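Medden After-School Robotics Club
Spring progress report to the Palacios Fund

Since our January update the club has moved from building to practicing, and it shows. We now have 42 students signed up, and most of them come both afternoons each week.

The spring project is called Set the Table. Teams teach an arm to move toy food, plates and small boxes on a kitchen counter, first by guiding it themselves and then by letting their program take over. The students picked the kitchen theme and argued happily for a week over what counts as a served plate – the rules they wrote are better than the ones we had drafted.

Your grant has gone mostly to parts and practice time. We spent $800 on replacement cables and gripper fingers from Targate, and $300 on toy food, trays and cutting boards. The remaining $1000 is set aside for travel to the Vullell meet in May.

By the end of March the teams had logged over 1000 practice runs. Picking up the banana slice went well early on. Flat things are harder, and small plates are still our weak spot: the fingers tend to push them along the board. One team is trying a slower approach from the side, and the first tries look very promising!

Two things are behind schedule. The written guide for new members is half done, and we still owe you the parent survey. Both should reach you before the meet. We would love to have someone from the Fund drop in on a Thursday, any time after 3:30.
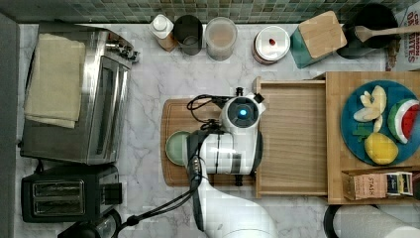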